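Pinza Grallari para brazo de sobremesa (versión de taller)

Disponible por encargo
Última actualización de la ficha: lunes 4 de mayo

¡Hola! Si has llegado hasta aquí es porque tienes un brazo pequeño en casa, o estás montando uno, y la pinza que traía se te ha quedado corta. A mí me pasó lo mismo. Estuve todo el invierno peleándome con unos dedos impresos que resbalaban con cualquier cosa redonda, y al final me senté en el taller compartido, dibujé otros y así nació la Grallari. La hago yo, de una en una, en el mismo banco en el que la pruebo, así que no esperes una caja bonita con lacito (va en sobre acolchado, eso sí, y muy bien envuelta).

La primera tanda salió en marzo con el nombre de Valero. Si tienes una Valero, los tornillos son los mismos y puedes ponerle los dedos nuevos sin cambiar nada más. Escríbeme y te mando solo los dedos, que te sale bastante mejor.

Qué viene en el paquete

Cuerpo de la pinza, montado y engrasado
Un juego de dedos oscuros, planos por dentro
Soporte para cámara de muñeca (la cámara no va incluida)
Tornillería y una llave allen de las pequeñas
Un cable de 40 cm con el conector ya crimpado

Datos

Peso sin cámara: 205 g
Apertura máxima: 13 cm
Largo del dedo: casi 25 mm más que el de la Valero
Placa de control recomendada: Hikau, aunque con cualquier placa que saque señal de servo normal vas bien
Programa: los ejemplos están hechos para Murthy, mi cuadernillo de scripts, que te paso por correo con el pedido

La apertura te puede parecer exagerada para un brazo de sobremesa. Yo también lo pensaba, hasta que quise coger cosas por el canto y con la pinza anterior tenía que acercarme con una puntería de cirujano. Con esta llegas un poco torcido y todavía tienes margen, y para quien teleopera a mano (yo, con un café al lado) se agradece muchísimo.

Los dedos

Son lo que más vueltas me ha dado. Los primeros eran rígidos del todo y marcaban el plástico; los segundos, tan blandos que se doblaban hacia fuera. Los de ahora tienen el alma rígida y la cara interior con un pelín de agarre. Se cambian con dos tornillos y no hace falta desmontar el cuerpo. Si los usas mucho, límpialos con un trapo húmedo y ya está, nada de alcohol, que reseca la cara interior y empieza a patinar.

Para afinar la fuerza de cierre uso relojes despertadores. Tengo una colección un poco tonta comprada en rastrillos, y van de maravilla: unos redondos, otros cuadrados, con campanas, con patitas de alambre, con plástico transparente que brilla y despista a la cámara. Los meto en una bolsa de yute y a practicar. Las asas de cuerda también son un buen ejercicio, porque ceden y cambian de forma en cuanto las aprietas.

En el banco, con relojes, bolsa y encimera de mármol:
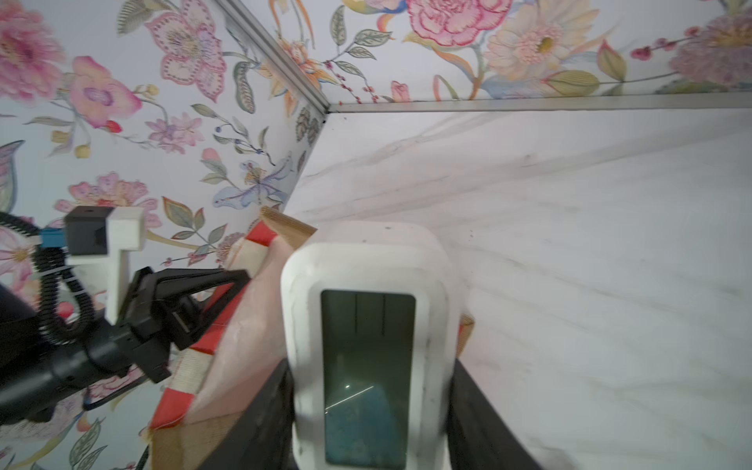
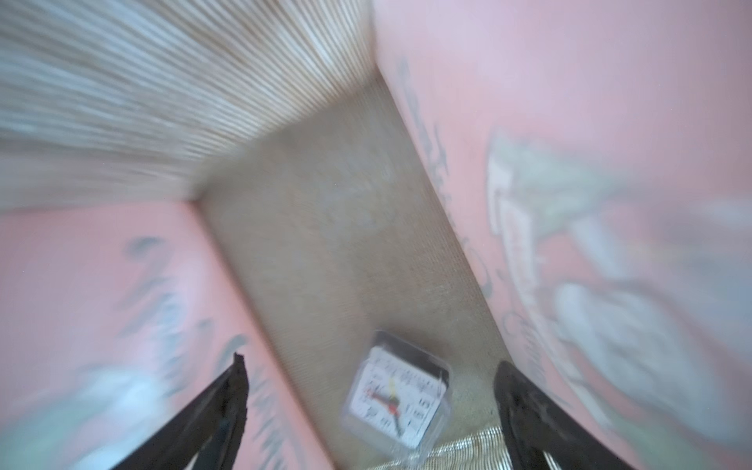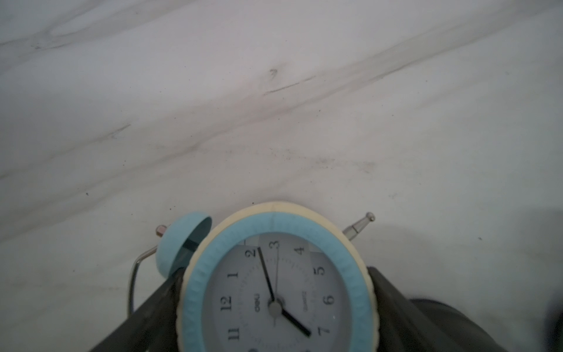
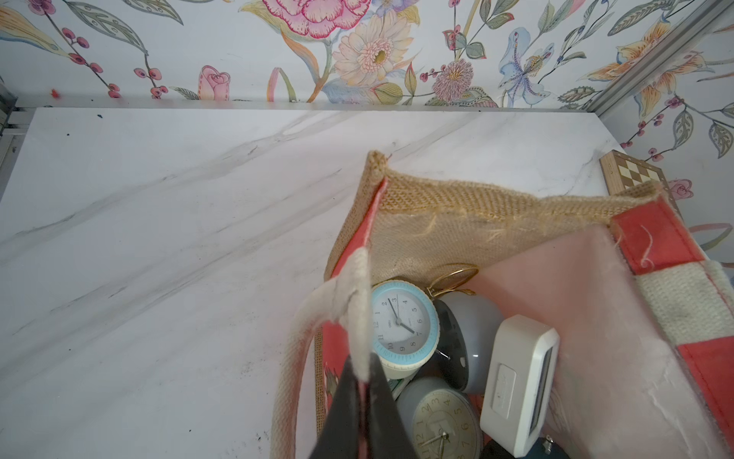
Montaje

Afloja los cuatro tornillos de la muñeca de tu brazo y saca la pinza vieja. Guarda las arandelas, las vas a necesitar.

Presenta el cuerpo nuevo con los dedos abiertos. Tiene que entrar sin forzar. Si roza, lima un poco la pestaña de plástico (la de la pinza, no la del brazo, por favor).

Pasa el cable por dentro del bucle del codo y deja holgura. Con el brazo estirado del todo no debería quedar tirante en ningún punto. Yo partí dos cables antes de hacerme caso a mí misma.

Atornilla en cruz, conecta a la placa y lanza el script de calibración de Murthy. Cierra, abre, vuelve a cerrar y te pide que confirmes el cero.

Pon la cámara al final, con la pinza ya calibrada. El soporte admite un poco de inclinación; yo la dejo mirando a las puntas de los dedos, y cuando meto la pinza dentro de algo profundo la bajo un punto más.

Lo que todavía no me gusta

El soporte de cámara vibra si mueves el brazo deprisa y la imagen sale hecha un borrón. Bajando la velocidad de la muñeca mejora bastante. Estoy probando uno más grueso, y cuando lo tenga se lo mandaré a quien ya haya comprado, sin coste.

También hace ruido al cerrar. No es grave, pero si compartes piso y calibras de madrugada te van a mirar mal en el desayuno.

Pedidos y plazos

Hago tandas cortas, y entre una y otra suelo tardar varias semanas porque el taller lo compartimos y la impresora tiene cola. Mándame un mensaje desde el formulario diciendo qué brazo tienes y qué placa usas. Si el tuyo es raro, adjunta una foto de la muñeca con una regla al lado y te digo si encaja o si hay que hacerle un adaptador.

Los dedos sueltos los tengo casi siempre listos y salen en el siguiente viaje a correos.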